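Dravora two-finger gripper kit -- good hardware, but please read about the power-loss problem

Rating: 3 out of 5

I bought the Dravora gripper kit in October for our small teaching lab. We use a robot arm for simple weighing work: the arm takes a glass beaker, puts it on a scale, waits for the number to settle, and takes it away again. Before this we had an older Mukia gripper, which was slow but never gave us a bad surprise. I write this review mainly because of one fault, and I think other buyers should know it before they put glass in these fingers.

What is in the box

The gripper, two sets of finger pads (soft and hard), the flange adapter, one cable, a small bag of screws, and a printed guide. The guide is short. The drawing for the adapter shows the screws from the wrong side, so I mounted it backward the first time. The second time it went well. The software connected without trouble and I could open and close the fingers the same afternoon.

Normal use

When everything works, it is a nice tool. The fingers close evenly and the soft pads hold thin glass without slipping. The force setting is fine enough for a small beaker. Noise is low, much lower than the Mukia. I let it run the same pick and place for 111 cycles with a plastic cup, and it did not drop the cup or push it over. After this I felt safe to change to glass. This was too early.

The fault

On the second day with glass, the gripper lost power in the middle of a move. The arm itself stayed on. The beaker was held 14 centimeters above the scale, and the fingers simply became loose. No brake, no spring, nothing that keeps them closed. The beaker fell on the weighing platform, rolled off, and broke on the floor. It was only water inside, so we cleaned it and that was all. With acid it would be a different story.

The worse part came after. The power returned by itself, and the gripper made its homing move without asking. It opened fully and then closed fully, with strong force, while I had my hand close to pick up the glass. It did not catch my fingers, but it could. The arm controller did not show any error during this time. For the controller, the gripper was still "holding."

I looked for the reason during the evening. The connector on the gripper side has no lock. When the wrist turns far, the cable pulls a little, and the plug moves out just enough to lose contact. I could repeat it two times by turning the wrist slowly with the fingers empty.

What the seller said

I bought from Sandhu, and they answered quickly and politely. They sent a new cable, but it has the same plug, so it does not solve the problem. They also told me that homing at power-on can be switched off in the settings. This is true, and I did it. But it is on from the factory, and the printed guide does not mention it at all -- for me this is a serious mistake.

What I changed

I fixed the cable near the plug with a clamp from Utlow, leaving a loose loop so the wrist can turn. I limited the wrist rotation in the program. I lowered the carrying height over the scale, and the program now checks the finger position before every move. If the position is not what it should be, the arm stops. Also, we have a rule that hands stay away from the fingers until the arm is in emergency stop and the gripper plug is out. 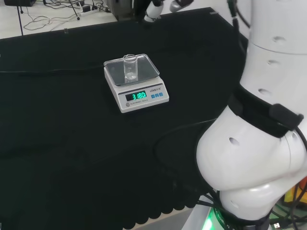
The weighing station, with the beaker standing on the scale.

Since these changes I have had no more drops, but I still check the plug every morning before I start. I would not leave this gripper alone with anything dangerous or expensive.

Good: even grip, soft pads, quiet, easy software.
Bad: no holding force without power, plug without lock, automatic homing, poor guide.

If Dravora brings out a version with a locking plug, I will give one more star. For plastic parts and light boxes I can recommend it already now. For glass, please fix the cable first and switch off the homing before you do anything else.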